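Home | Bench notes | Grippers | Parts bin | Log in
12 shares · 3 comments

Sunday, May 27, 2018

Pad shootout on the two-arm bench, finally! I've been promising this one to the Momcombe people since the Egan fingers came in, and the building was quiet, so no more excuses. Coffee, both arms homed, wrist cameras on, go.

What I'm comparing, for whoever picks this up later: the Elteo fingers with their stock textured pads, against the Egan fingers with the pads we glued on in December. Same arms, same controller, same grip force limit in the config. I wanted soft, slippery, see-through stuff this time, because blocks and cups tell me nothing anymore (every gripper we own can pick up a block, I could pick up a block with two spoons). So it's pouches and zip bags, with things in them that shift around.

First up was the zippered pouch, opened out flat, with the smudgy paper and the scalpel handle taped down inside. No blade on it, and it stays that way, please. The job is to get one set of fingers near the top of the handle and the other set near the bottom without dragging the paper along.

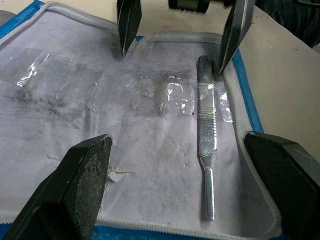
Bench Notes, Vol. 4, No. 6

I like this view a lot for judging approach, and the tape is the part to look at. It throws bright creased reflections right where I want the depth estimate to be good, and the depth estimate hates it. On the overlay the top of the handle kept swimming back and forth while the ridged part in the middle stayed nice and solid. So for now I'm aiming at the ridges and letting the tape do whatever it wants. Dropping exposure to 3000 microseconds helped with the glare but then the graphite smudges all turned to mush, and I went back up again.

Also, the pads are getting dirty. Gray specks in the texture already. I wiped them with a dry cloth between sets and I think we should log the wiping, otherwise in a month we'll be comparing clean Egans against filthy Elteos and wondering where the difference came from. (I did exactly this with the suction cups. Never again.)

Numbers for the pouch, 33 tries per gripper. Elteo got the edge of the pouch cleanly most of the time and the misses were all the same miss, one finger landing on the zipper tape and skating. The Egans missed less but when they missed they really missed, folded the whole corner under and tripped the force stop. I'd take the Elteo misses any day, you can just back off and try again. Full tally is in the Prirnutton spreadsheet, second tab, and yes I know the column headings are wrong.

Then the zip bag, which I was looking forward to and which ate most of the afternoon. Foil bits and a plastic tub inside, all clear and shiny on top of that pale tabletop, so basically the worst thing you can show a wrist camera. The segmenter draws its outline around the blue seal strips and pretty much ignores the rest of the bag. Fine, I thought, use the strips! They're the one thing with real color in them, so I wrote a quick hack that takes the two strips, finds the corner they're heading for, and plans the grasp a little inside of it.

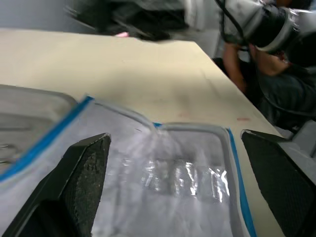 It works way better than it deserves to. The catch is that a wrinkled bag bends the strips, and then my corner ends up somewhere out over the table and the fingers close on air. I had 4 of those in a row before I put in a check on how straight the strip is. If it's too bendy the arm now stops and waits for a nudge. Crude, but I'd rather have a pause than a bag of foil across the floor.

Second thing I noticed with the bag: closing speed matters more than pad material. I really did not expect that. At the default speed the plastic bunches up ahead of the fingers and slides out the top. Slow the last bit of the close way down and both grippers hold, stock pads included. Which makes me a bit grumpy about all that gluing in December, but okay.

Controller gripes, so I don't forget them:
- left arm still drops its tool offset after an e-stop, retype it every time
- gripper status lags behind the video enough to be confusing when you're watching both
- whoever saved over the "soft" force profile, it is not soft

Where I've landed for now: Elteo fingers stay on for the bag work, Egans go back on when we do the stiffer pouches. I want to redo the pouch set at the slow close before anybody quotes my numbers to Momcombe. Need fresh tape too, the roll at the bench is down to the last few turns.

3 comments · Older entries | Newer entries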